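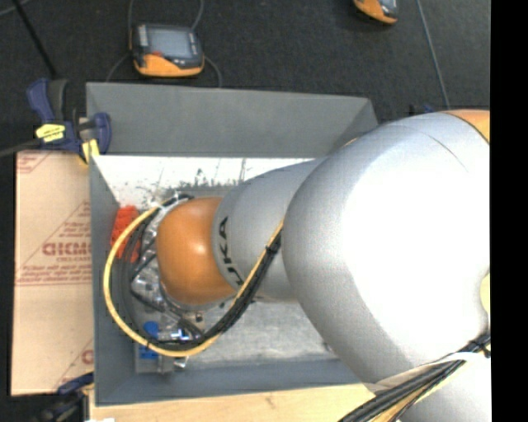 Putberg26

Do sloping sides on a storage bin gain you anything? I'm looking at gray ones like this for the garage. The Edelov page says they're "space saving," but a slope means less room at the bottom, so I don't buy it. Saturday, January 25, 2020

soltani_fan
Yes, get them.

garage745
The saving is when they're empty, assuming they nest, and plenty of bins don't. Full ones take the same shelf space as straight ones and hold less. I'd measure the base before ordering, as sellers like to quote the rim.

tworacks
I have 2 from Iduvent. They nest so tightly I need a knee to get them apart. Fine for rags and red shop towels, lousy for boxes.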